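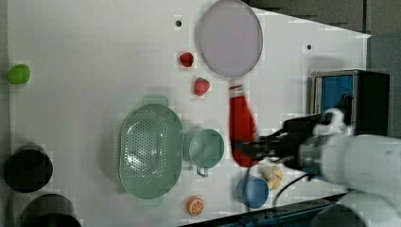 The arm holding a frying pan by its handle at the Jerkberg workshop in Susdale.

Jerkberg Opens Susdale Workshop to the Public for Kitchen Robot Demonstrations

SUSDALE, 11/09/2018 – Jerkberg, a developer of control software for robot arms, opened its Susdale workshop to visitors for the first time this week. Almost 100 people attended, among them local residents, students from area schools, and buyers from restaurant supply and home care businesses.

The main demonstration used Simby, the company's software for teaching a robot arm to pick up and put down household objects. Visitors stood along the front of a work table and watched the arm handle kitchen items, including a frying pan, a colander, bowls and small pieces of fruit. Engineers ran the software from a desk beside the table, with a second monitor turned toward the audience so that people could follow the commands as they were sent.

"We wanted people to see ordinary work," said Dezső Szalai, who leads the Simby team. "We didn't write a show for it. The tasks were the ones on our list for the week, and we ran them at the speed we normally run them."

That speed surprised a number of visitors. The arm moves slowly when it approaches an object and pauses before the gripper closes. Szalai told the audience that the pause is a setting, and that the team keeps it long while a task is still being developed. It can be shortened later, once the grasp has been repeated enough times for the team to trust it.

The pan drew the most questions. A frying pan is heavy at one end and is meant to be held at the other, so a gripper that takes the handle too far from the rim has to deal with a load that wants to tip. Simby looks for the handle first and then chooses a point along it. Visitors asked whether the arm could flip food, whether it could carry a full pan, and whether it would let go if someone took hold of the other side. Szalai said that flipping is not planned, that full pans will be tested next year, and that the answer to the last question depends on the force limit set by the operator.

Small and soft-edged shapes were discussed as well. Strawberries and bananas are awkward for software that has learned mostly from boxes and cylinders, and the team spends a good part of each week on them. Items are moved to new positions between runs so that the software does not come to depend on one layout.

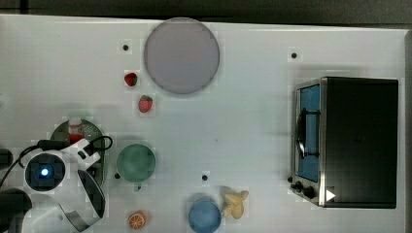
The toaster oven is the newest addition to the test program. Jerkberg started work on appliance doors in September, after Takács, a maker of equipment for assisted living apartments, asked whether Simby could be used with appliances people already own. A door asks for a different kind of movement than a pan does. The gripper has to stay with the handle through a curve, and the arm has to keep its own elbow out of the way while it does so.

"Our customers have kitchens that were fitted years ago, and they are not going to replace everything in them," said Gizella Fülöp, product manager at Takács. "So my question to Jerkberg was about old things. Can it manage the oven my mother has? I would like to hear yes, but for now I am satisfied with a clear account of how far they have come."

Takács and Jerkberg have agreed to work together for 2 years. Under the agreement, Takács will supply a list of everyday tasks drawn up with residents and care staff, and Jerkberg will report on each of them, including the ones that do not succeed. Financial terms were not disclosed.

In the afternoon the company held a question session in the front office. Several people asked about jobs in restaurant kitchens. Fülöp said that Takács is looking only at private apartments, where the person using the arm would otherwise wait for a visit from an aide. Szalai said Jerkberg has spoken with restaurant suppliers but has no product for them at present.

Other questions concerned cleaning, noise, and the cost of repairs. Jerkberg does not build arms or grippers and directed those questions to the manufacturers. The company did say that the cables and the gripper are the parts its own staff check most often, at the start of each shift and again after lunch.

A teacher asked if her students could send in objects for the team to try. Szalai agreed, with the condition that nothing be made of glass and nothing weigh more than a full soup bowl. Schools that want to take part should write to the Susdale office and include a short note on how a person would normally pick the object up.

Jerkberg plans to hold the open day again next year. Attendance will be by registration, as the area in front of the table became crowded during the late morning demonstration and some visitors had to wait for a place. Groups from schools and care providers may also request a separate visit. These last two hours and include time at the operator's desk.

About Jerkberg
Jerkberg develops software for robot arms that handle everyday objects. Its main product, Simby, is used in research and product development. The company is based in Susdale.

About Takács
Takács designs and makes kitchen and bathroom equipment for assisted living apartments.

Press contact
Jerkberg Communications, Susdale office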